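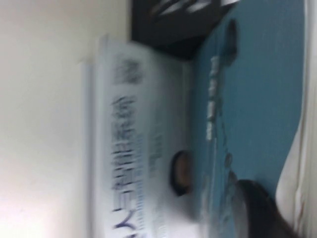 Udero Card Sketches

A set of 660 layout sketches for handmade greeting cards, collected by the Verkirwood paper craft group.

Contents
sketches/ – one PDF per layout
index.csv – sketch number, fold, card size, number of layers
supplies.txt – paper weights and adhesives we use

Fields
The fold column is side, top or gate. Sizes are in inches, height first. Layers do not include the card base.

Known gaps
Sketches 29 and 30 share the same layout with different sentiment placement. Nine gate fold entries have no layer count yet. Envelope sizes will be added in November.

Use
Free for personal cards and club nights. Please ask before printing them in a class handout.

Last updated 27 March 2019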